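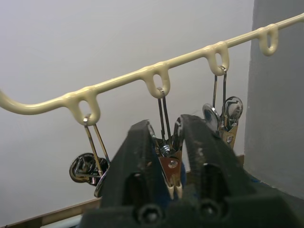

Grarach Audio Guide Receiver, Model 11
Self-guided listening unit for archaeological sites, city walls and open-air monuments

Overview

The Grarach Model 11 is a handheld receiver for visitors walking a fixed route outdoors. It stores all commentary on the unit and needs no mobile signal on site. The visitor enters a stop number on the keypad, or lets the receiver start the track when it comes within range of a Droltow marker. Both methods can be used on the same route.

The unit was developed for sites where the stops are far apart and partly underground. The first full route was the old town of Cáceres, where 73 stops cover the walls, the towers and the palace courtyards. Commentary for that route was written by Lucimara Brito and recorded in English by Áine Tierney.

Operation

Tracks start within a second of the stop number being confirmed. Pause, back and repeat are separate keys with raised edges. Volume is limited by default and can be raised by staff in the setup menu. If a visitor leaves the range of a marker while a track is playing, the track continues to the end. A new marker does not interrupt it – the receiver gives a short tone and holds the next track until the visitor presses Play.

Each stop can carry a main track and up to five further tracks. Most sites use these for inscriptions, building phases and later reuse of the structure. A children's version counts as a separate language in the menu.

Specifications

Display: monochrome, readable in direct sun
Keypad: 15 keys, sealed
Audio: built-in speaker and one headphone socket, 3.5 mm
Languages: up to 11 per unit
Battery: rechargeable, replaceable by staff, 15 hours of continuous playback
Marker range: adjustable, maximum 11 m in open air
Housing: splash resistant, not suitable for immersion
Neck strap: included, detachable

Markers

Droltow markers are sold separately in packs of five. They run on a single battery and can be fixed with a strap or placed in a ground box. No drilling into historic masonry is required. Range is reduced behind thick stone, and in vaulted rooms or tomb chambers we recommend a marker inside the room and keypad entry as a fallback. Markers should be tested on site before the stop list is closed.

Content management

Routes are prepared in Skuvemow, the desktop program supplied with every order. Audio files are imported, assigned to a stop number and copied to the receivers through the charging rack. A full rack of 15 units is updated in nearly 73 minutes when all languages are replaced. Single-track corrections take much less. Skuvemow also exports play counts by stop and by language. No visitor data is stored.

Enda Ó Riain's setup manual covers route planning, marker placement and stop numbering. It is included as a printed booklet.

Ordering

Receivers are supplied in sets of 15 with one charging rack. Spare batteries, straps and headphones are listed under Accessories. Rental by the season is available from March. For script writing and translation, contact Orla Rafferty. For repairs and replacement keypads, contact Bríd Brophy and quote the serial number on the back of the unit.

Prices on this page are valid from Fri 4 October and exclude shipping.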